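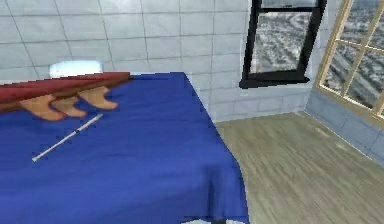

Do I have to empty the house before I sell it to Norside?

You can leave behind anything you don't want. Take what matters to you, and our crew clears the rest after closing. There is no charge for an ordinary house. If there is a full garage or a storage shed on top of that, we take $200 off the offer, and that amount is written into the contract before you sign.

A few things we ask sellers to handle themselves: paint, propane tanks and anything with a title, such as a trailer or a boat. The Doucette transfer station takes paint on weekdays and charges $4 a can.

Please leave 2 sets of keys on the kitchen counter, along with the garage remote and the mailbox key. Keep the power and water on through closing day.

Sellers on Skisora Road should note that the street is still down to one lane and will be until August. If you are renting a moving truck, call the office first and we will tell you which end to come in from.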